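Jiton House Residents' Association
Minutes of the ordinary meeting, 2025-10-12
Place: ground floor common room
Started at 5 in the afternoon

1. Previous minutes

The minutes of the last meeting were read and approved with one correction. The bicycle room has 40 places, and the earlier text gave a wrong number.

2. Water pressure on the upper floors

Several residents of the top two floors informed the meeting that the pressure is still weak in the mornings. The plumbing firm Nurkton visited the building and checked the pump in the basement. Their written opinion is that the pump is in good condition, but the valve beside it is old and does not open fully. They ask 663 for the new valve with the work included. The meeting found this price acceptable.

Decision: the valve will be ordered. The water will be closed for one morning, and a paper with the date will be put in both elevators before it.

One resident asked if the hot water will be also closed. The answer is yes, both.

3. Stairwell painting

Two offers were received, from Nugroho and from Genata. Genata is cheaper, but their offer does not include the repair of the cracks near the third floor window. Nugroho includes the cracks and asks 4000 for everything. There was a long discussion about the color. Some residents prefer the present light yellow, others would like gray in the lower part of the wall, where the strollers leave marks.

Decision: Genata will be asked to send a new offer with the cracks included. The question of color is moved to the November meeting. Residents who have a strong opinion are asked to write it on the sheet near the mailboxes.

4. Laundry room

The second dryer was repaired and works again. The meeting reminded that the reservation list must be filled by hand and with the apartment number, not only with initials. Things which are left in the machines after the reserved hour may be put on the shelf by the next person.

It was asked if the closing hour can be later on weekdays. The apartments next to the laundry room are against this. The hour stays as it is.

5. Courtyard

The bench under the chestnut tree has a broken leg and should not be used until it is fixed. The leaves will be collected twice in November. Residents with cars are asked to move them from the north side on those mornings.

6. Other matters

The light at the back entrance goes off too quickly. The timer will be set for a longer time.

A resident proposed a common dinner before the winter. The proposal was received well, but no day was fixed.

7. Next meeting

The next meeting will be in November in the same room. Topics for it can be left in the association's mailbox.

The meeting was closed after item 7.
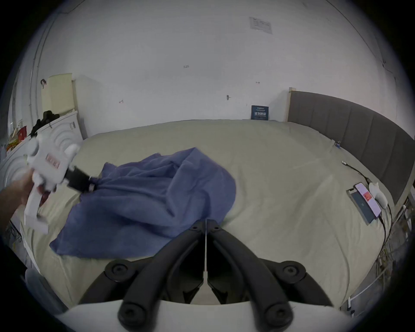
Added after the meeting: the key to the common room was returned to the office, and the offer from Nugroho is kept there for anyone who wants to read it.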